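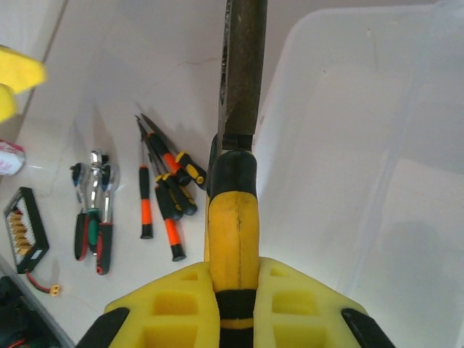 3. Building and testing the gripper

The fingers went through more versions than any other part of the project. The first pair was a solid block shape and too stiff to close around a handle. The pair we ended up with is yellow foam with rectangular pockets in it, so each finger can bend where it meets the tool. The tips are black rubber.

Borislav Nikolaidis did the wiring and the motor code. I did the fingers and the mount, and we shared the testing. Most of the work was done at the Gralum shared workshop on weekday evenings in March, with a few sessions at home when the workshop was closed.

3.1 Test setup

We worked directly on the tiled floor. The tools were screwdrivers, three ratchets and a file with a yellow and black handle, all laid out near a clear plastic bin. The task was to pick up one tool, lift it over the rim of the bin and let go. A trial was a success if the tool landed inside. A tool that slipped and was caught again was still marked as a fail.

3.2 Results

We ran 120 trials with the final fingers. The first 57 used a fixed closing force, and the rest used a force set for each tool. Drops were less common in the second group, mostly for the ratchets, where the weight is all at the head. The file was the hardest to place because the blade swings if the handle is held too low. Gripping closer to the collar helped, but then the fingers sometimes touched the rim.

The log file has 1183 lines and is in Appendix B.

3.3 Problems still open

The left finger closes slightly before the right one. We tried shimming the mount and it made a small difference. The foam also gets marked by the knurling on some handles and will need replacing at some point.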